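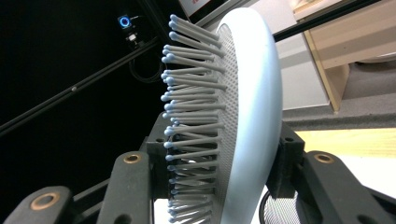 *Figure 1. Paddle brush held between the gripper fingers, one on the bristle side and one on the back.*

# Esham Grasp Set: Fault Subset (`grasp-faults`)

This subset contains 51 episodes withdrawn from the main Esham Grasp Set after a fault in finger force reporting. The main release now holds 1,221 episodes. The withdrawn episodes are published separately for work on fault detection and **must not be used to train grasp policies**.

## Nature of the fault

During collection in March, the force channel on one finger stopped updating while the gripper continued to close. The controller read the last stored value as a light contact and kept adding force. The fault was first noted by Hằng Lục during a Saturday session, when a brush handle cracked at a commanded force well below the limit. No one was injured.

The cause was traced to a worn connector. The log recorded no error -- the stale value was within the normal range and passed all checks then in place.

## Contents

| Item | Value |
|---|---|
| Episodes | 51 |
| Episodes with object damage | 2 |
| Object types | 13 |
| Force channel | present, unreliable |
| Video | present, unaffected |

Brushes and other objects with flexible parts are the most difficult cases. Bristles bend under load, and the fault is hard to identify from video alone.

## Corrective measures

- The controller stops if a force value does not change during closing.
- Connectors are inspected before each session.
- Operators keep hands clear of the fingers until power to the gripper is off.

## Known limits

The start of the fault was set by hand from motor current. Labels were assigned by Tín Mai and have not been checked by a second reviewer. Episodes recorded at the Jandier site use an older log format -- see `docs/log_format.md`.

## Contact

Report labeling errors through the issue tracker, under the tag `force-fault`.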